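4. Findings: what happens after the gift

4.1 The first thank-you

We begin with the ordinary thank-you letter, which took up far more of our interview time than we had planned for, and which we have come to think deserves it. All 18 organizations in the study send one. Most of them send it within a couple of weeks, on letterhead, with the receipt for income tax folded inside, and in a good many offices the receipt is plainly what sets the timing. The letter goes out when the receipt is ready to go out. Staff were often a little sheepish when they told us this, though we saw no reason for them to be, and several had clearly put real care into the few lines of the letter they were free to change from one donor to the next.

Of the letters we collected, 480 were complete enough to code. We read each one for the name used in the greeting, for any mention of the program the gift was meant to support, and for some sign that the writer knew whether the donor had given before. That last item gave us the most trouble. A phrase like "your continued generosity" turns up in letters to first-time donors as well as to people who have been giving for decades, and we went back and forth over it for the better part of an afternoon before deciding to code it as no sign at all.

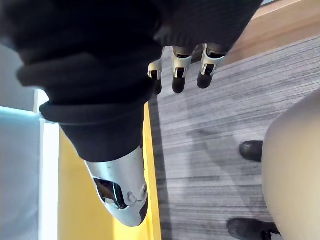 Figure 2. Robotic hand with a black knit sleeve; fingers and silver thumb.

At Sencombe, the largest of the employment and training charities we visited, letters are drafted from a template that has grown over the years as each new staff member added a sentence and felt awkward about taking one away. The result is friendly and rather long (a fault we share). Donors whom we interviewed seemed to like it very much, and more than one had kept a copy in a kitchen drawer. The smaller Endadthorpe agency writes its letters by hand in September, after the summer appeal has closed, and simply accepts that some donors will have waited six months for theirs.

4.2 Restricted gifts and the memory of an organization

Matters become more complicated once a gift carries a condition. The Deng bursary, for instance, was set up to help newcomers pay for trade certification, and its terms fill a single typed page. Every person we spoke to could tell us what the bursary was for. Fewer could say what was supposed to happen in a year when no suitable applicant came forward, and the page itself is silent on the point. In practice the money has been carried over, and the family has been told so in a warm covering note, which they appear to have been perfectly happy with.
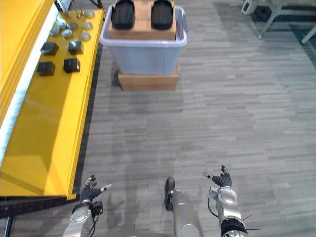 Record-keeping for restricted gifts varied a great deal from office to office, and we would caution against reading too much into which system was used. Some organizations keep a spreadsheet, some keep a binder, and Sencombe has moved its donor files into Pluvo, with the older correspondence scanned and attached. What the better systems had in common was that a conditional gift stayed visibly separate from the general fund at every stage. The four dark blocks on the yellow table, set out two by two with the small silver fittings in a cluster beyond them, give a fair idea of the arrangement: both groups share one surface, and a newcomer could still tell at a glance which pieces belong together. Where the two kinds of money had been entered in a single column, staff fell back on memory – and memory, as we heard many times over cups of tea, tends to retire.

We did look at whether the size of a gift made any difference here. It made less than we expected. Gifts under $300 were as likely to carry a written condition as larger ones, often just a line on the back of a cheque or a note tucked into the envelope, and these small conditions were the easiest to lose.
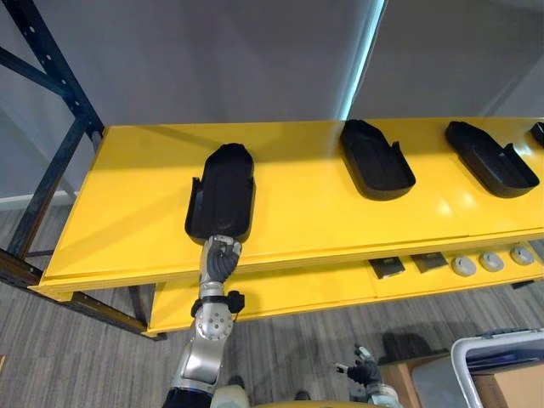 Figure 3. Black plastic trays along the upper level of a yellow two-tier shelving unit.

4.3 Saying goodbye to a donor

Our interview guide had no question about donors who stop giving, which was an oversight on our part, and we are grateful to the participants who raised it anyway. Many agencies have some donors who have moved into care, or whose pensions no longer stretch as far as they once did, and who feel badly about it. A few offices continue to send these people the newsletter and an invitation to the spring luncheon. Others take them off the list after a set period, mainly to save on postage, and a couple of the staff we met were plainly uneasy with the practice. 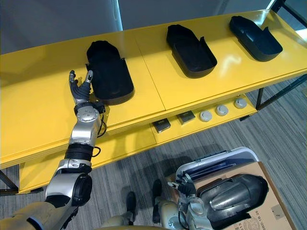
One respondent told us that she would rather have had a phone call than the newsletter, and that after so many years she had hoped somebody might ask how she was keeping. She added that she didn't hold it against the office, as they were run off their feet at that time of year, and that she still tells her neighbours to give. We heard versions of this from donors in both the larger and smaller communities, and we take it up again in Section 5, where we look at what a modest calling program would cost in staff hours.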